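Grescombe Makers Forum > Machines > Two-arm folding cell, grip setup
Posted September 22, 2023 by tquezada

tquezada
I look after the box folding cell at Grivisard. Two arms, camera on each wrist. Front wall and side flaps are fine. The lid creases are where I lose them. Fingertip pads were changed after 303 boxes and I re-zeroed both arms.
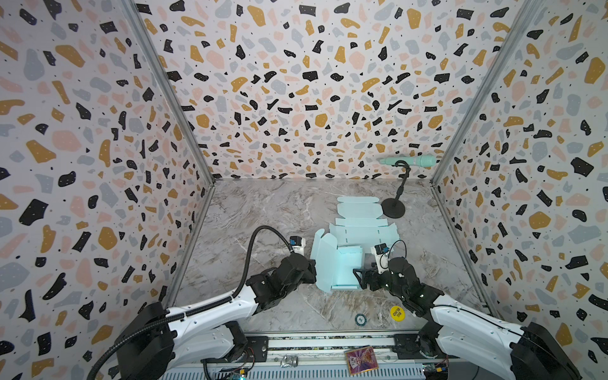

Both grippers on the box, lid still flat.

Grip force is at the same setting left and right. Should I split them?

marras_d
Leave force alone. Check your approach height first. If one finger lands early it pushes the blank and your crease wanders.
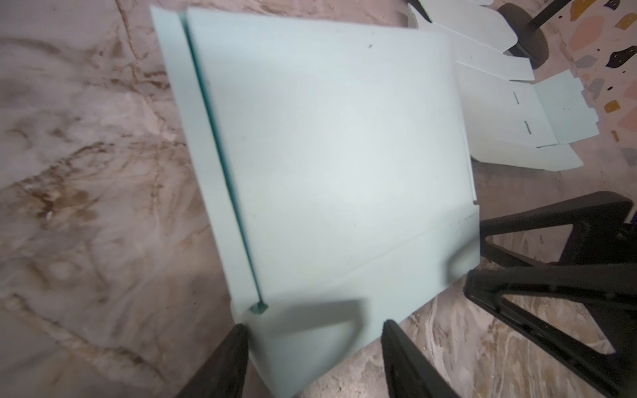 I set mine with a feeler gauge at the closed position, then again half open. The second reading is the one people skip. Mine was out by 8 thousandths.

efabbri
Disagree. Height matters, but matching force on both sides is wrong if one arm holds and the other folds. Drop the holding arm to 72 percent and try it.

tquezada
Tried 72. Side flaps got worse, no change on the lid. Going back and doing the height check tonight.

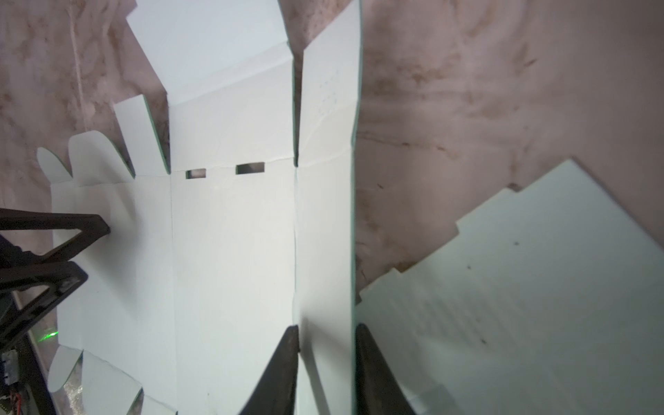
Also going over the wrist cable ties, one was rubbing on the left arm.

efabbri
Then your holding arm needs more pad, not more force. I still wouldn't run them equal.

marras_d
Post the gauge numbers when you have them.

5 replies | 3667 views | 8 shares
Contact | Back to top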